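Bachmann Cell: Questions and Answers on the February Protective Stop Fault

This page is for staff, students and visiting users of the Groltberg automation laboratory. It answers the questions most often received since use of the Bachmann cell was restricted in February. It should be read together with the local operating rules, which remain in force.

What happened?

During a parts-sorting run, the left arm of the cell met more resistance than its force limit allows and went into a protective stop. The right arm should have stopped at the same moment. It continued to carry out its programmed movements for 11 seconds, until the operator pressed the emergency stop button. The emergency stop worked as designed and both arms came to rest.

Was anyone hurt?

No. The operator was outside the enclosure throughout. The incident was recorded as a safety matter all the same, as the rules for the cell allow a person to reach in and clear a part once a protective stop is shown on the screen. Had the operator done so, a moving arm would have been within reach of the hand.

What work was the cell doing?

The cell was running the Prunano task, in which two arms sort small metal hardware and fittings into a divided plastic case. The parts differ a good deal in shape and weight, and many of them are picked up from a pile on the floor of the enclosure. Wing nuts are among the harder items, as the gripper may close on one wing only.
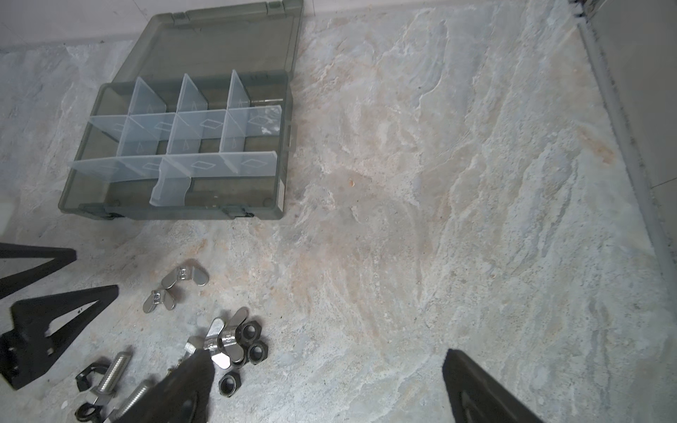 Hardware and brackets beside the open organiser box, seen from the gripper.

Why did the left arm stop in the first place?

The gripper had closed on a part at an angle and the part was then pressed against the edge of a compartment. The arm measured the extra force and stopped. This is normal behaviour and is not regarded as a fault. Stops of this kind are expected from time to time when parts are being placed between dividers.

Why did the right arm not stop?

Each arm has its own controller. A stop on one side is passed to the other by a message sent through the Zotance coordination software. The log shows that the message was created and placed in a queue behind a large number of routine status messages. It had not been delivered when the emergency stop was pressed.

The queue had been growing since the start of the run. Status messages were being added slightly faster than they were cleared, and the software gave no warning of this. The fault appeared after 1905 pick cycles. Shorter runs, including all those used to accept the cell, ended before the delay became large enough to notice.

Is the emergency stop affected by the same fault?

No. The emergency stop is hard-wired and removes power from both arms directly. It does not pass through the Zotance software. It was tested from each operating position after the incident and no defect was found.

Why was the fault not found earlier?

The acceptance tests checked that a protective stop on either arm would halt the other. They were carried out at the beginning of a run, with an empty queue, and they passed. No test was made after a long period of operation. The laboratory accepts that this was a gap in the test plan.

What has been changed?

The following measures are in place.

Protective stop signals no longer share a queue with other messages. A separate wired link now joins the two controllers.

Each arm checks that the other is responding. If no reply is received within the set time, both arms stop.

The software displays a warning if status messages begin to build up, and will not start a new run until they have been cleared.

The rule allowing a part to be cleared by hand during a protective stop has been withdrawn. 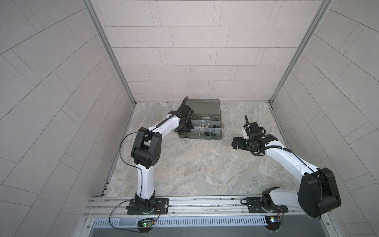 Both arms can reach the tool case and much of the floor in front of it. For this reason a stop on one side must never be taken as a sign that the other side is safe to approach. Operators are asked to treat the whole enclosure as a single hazard area, whichever arm has reported the problem.

How should a jammed or dropped part be cleared now?

Press the emergency stop and wait until both controllers show that power has been removed. Turn the key switch to the locked position and take the key with you to the enclosure. Remove the part by hand or with the long tweezers. Do not pull against a closed gripper; use the manual release. Check the floor for loose nuts and studs before closing up, then return the key and restart from the home position.

A part left on the floor in the path of a gripper does not need to be cleared during a run if the task is set to pick it up. Operators should not enter the enclosure for the sake of tidiness.

May I still use the cell?

Yes, subject to two conditions. Users must have read the revised operating rules and signed the sheet held at the control desk. Runs must also be attended at all times. Unattended and overnight operation is suspended until the long-run test has been passed.

What is the long-run test?

The cell will be operated for 1440 minutes with the normal sorting task loaded. Protective stops will be triggered on each arm in turn at intervals through the run, including the final hour. The test will be failed if the second arm is late to stop on any occasion. In that event the cause will be found and the test repeated from the beginning.

Are data from earlier runs still valid?

In general, yes. The fault affected the passing of stop signals and had no effect on the recorded joint positions or gripper readings. Users whose work depends on the timing of messages between the two arms should check their logs for queue delay. A short guide to doing this is kept with the cell documents.

Do other cells use the same software?

The laboratory has six cells in all. The Bachmann cell is the only one in which two arms share a workspace under Zotance coordination. The remaining cells have one arm each and are not affected.

I noticed an arm moving when I did not expect it. What should I do?

Press the emergency stop at once. Do not wait to find out whether the movement was intended. Leave the cell powered down, write the time and the task name in the log book, and inform Roald Eide, who is responsible for the safety of the cell. No user will be criticised for stopping a run that proves to have been normal.

Where can I read the full report?

A copy is held at the control desk and may be read there during opening hours. Requests for an electronic copy should be sent to the laboratory office.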